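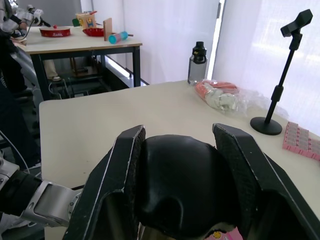
4. What People Call Pink, and What They Remember of It

Home Issues Authors Submit Contact
Search this journal Enter keywords

4.1 Background to the naming task

We came to the question of pink by a rather roundabout path. Our earlier work in Hedegaard had been concerned with the names people give to blues and greens when they talk about household goods, and pink was only in the word list as a kind of filler, something bright to keep our participants awake between one teal and the next. But the filler kept getting away from us. People who had been perfectly content to call a mug "blue" and move along would stop at a pink one, turn it over in their minds, and tell us a good deal about a grandmother's bathroom or a bottle of stomach medicine before they settled on a word. We grew fond of these detours, and in the end we built a study around them.

The 153 adults who took part were recruited in Hedegaard and in the neighboring town of Sarard, through library notices and a short item in the Bravirow newsletter. All of them spoke English at home. Each person looked at 60 painted cards, one at a time, and said aloud whatever color word came first. We asked them to take their time, and they certainly did; a few of the sessions ran well past lunch, and we are grateful to everyone who stayed.

4.2 Names given to the cards

The word "pink" on its own was by far the most common answer for the middle of the range, as anyone would expect. The edges were more interesting. Toward the orange side, people from Sarard reached for "salmon" and "shrimp," while those from Hedegaard leaned toward "peach," even for cards that we ourselves would have sworn had no peach in them at all. Toward the purple side there was less agreement, and a good many people simply gave up and called the card "that loud one."

Background matters to these choices as well. A pink laid against beige or cream will often be named as a stronger color than the same pink on a gray cloth, and several participants asked, quite sensibly, whether they might hold the card up to the wall before answering. We allowed it after the April sessions but kept those answers apart from the rest.

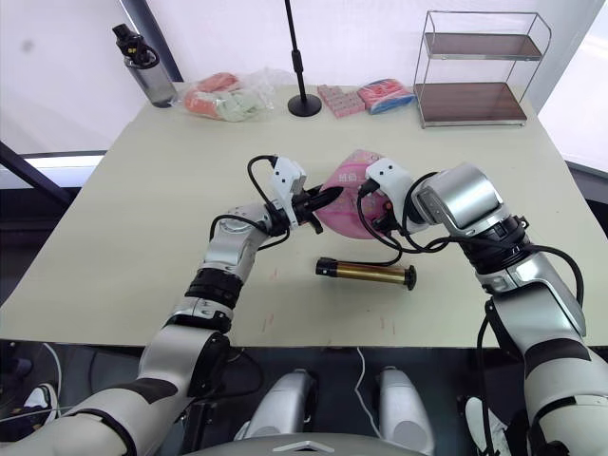
Figure 2. Pink packaged object above a beige tabletop.

4.3 Remembering a pink

We asked everyone to come back after 2 weeks and pick out, from a larger fan of 300 chips, the closest match to an object of their own that they had described to us on the first visit. They then brought the object itself along in a closed bag, and we compared the two under the same lamp. This was the part of the study that people enjoyed most, and there was plenty of laughter when the bags were opened.

The chips chosen from memory tended to be brighter than the things themselves. A faded dish towel was remembered as it must have looked in the store, or brighter still. Toys and sports goods showed the same drift, though a smaller one, perhaps because their owners saw them nearly every day. Objects kept in drawers fared worst. One participant was so surprised by her own sewing box that she asked to repeat the whole exercise with a different lamp, and she arrived at very nearly the same chip.
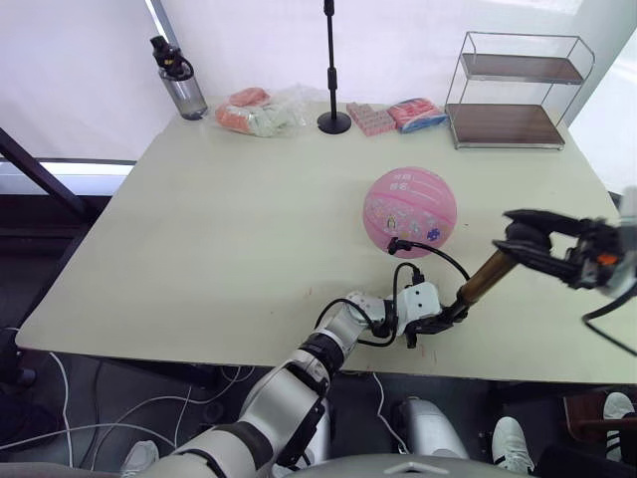

Figure 3. Pink basketball on a pale cream-colored table.

We had supposed that people who gave a fancy name on the first visit, such as "coral" or "bubblegum," would do better at the match than people who said plain "pink." The results do not bear this out. A fancy name pulled the choice toward whatever the name suggested, so that a dusty rose called "bubblegum" came back as a very sweet chip indeed. The Ganitov chart, which we used to score the distance between chips, is a little coarse in this region, and we would not want to lean too hard on small differences.

Section text last revised 5/16/26. The full list of color words, with our spelling of the more unusual ones, is given in the appendix.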